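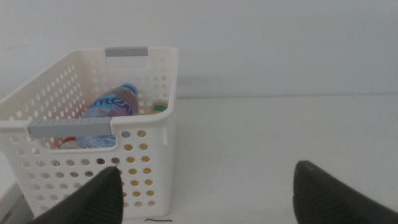

Kilness Single Release: Frequently Asked Questions

Last updated: 2020-02-26

What is being released?
A new single called "Ronitz", the first music from Kilness since the Govico EP. It runs to just under four minutes and comes with a shorter radio edit.

Who is Kilness?
Kilness is the recording name of Dymphna Mulcahy, who writes, sings and plays most of the keyboards. Áine Brophy plays fiddle on the single and sings the second verse. The two have played together live before, but this is their first recording as a pair.

When can I hear it?
It goes up on the main streaming services at midnight on release day. People on the mailing list get a private link 7 days earlier. Please don't share the link. It stops working once the single is out.

Is there a physical copy?
Yes, a seven-inch vinyl with an instrumental on the B-side. There is no CD. Copies can be ordered through the shop page or bought at shows. We can't post to PO boxes.

What language is it in?
The verses are in English and the chorus is in Irish. Full lyrics with a translation of the chorus will go on the lyrics page.

Who produced it?
Dymphna produced it herself. Mixing and mastering were done at the Ó Súilleabháin studio, where the EP was also finished.

Will there be a video?
A lyric video will go up on the same day as the single. A full video is planned but has no date yet.

Is there an album coming?
Yes, in June. It has 11 tracks and includes "Ronitz" in a slightly longer version. The track list will be sent to the mailing list first.

Are there any live dates?
There will be a short run of shows after the album. Venues are still being confirmed, so please don't book travel on the strength of dates you see on other sites. Under-18s will need to come with an adult at most venues.

Can I play the single on my radio show or podcast?
Radio stations can ask for a broadcast-quality file through the contact form. Give the name of the station and the show. Podcasts may use up to 20 seconds without asking, as long as the title and artist are credited. For anything longer, write first.

Can I cover the song?
You can play it live without asking us. If you want to record and sell a cover, you will need the usual licence for your country.

My order hasn't arrived. What should I do?
Allow 31 days for orders outside Ireland and the UK. After that, send us your order number and we will look into it.

This site uses cookies. By continuing to browse you agree to our use of cookies. Accept

Contact | © 2020 Kilness Music | Back to top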